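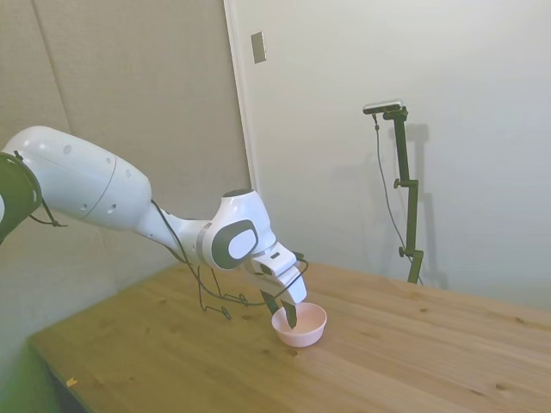

How is the grief book coming along? Really well – all the chapters are in, and the first 400 copies go to print in May!

2021-02-20 | By Joonas Leinonen

Your grant also paid for the large-print run, 50 copies for the Pallcombe hospice library. 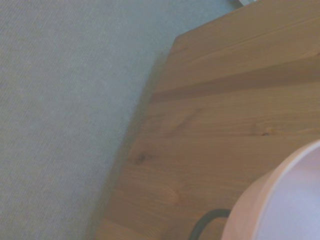

Readers there have already asked for a second essay on losing a brother or sister, and I'm thrilled to be writing it – the draft will reach you with the next report.

This site uses cookies. Accept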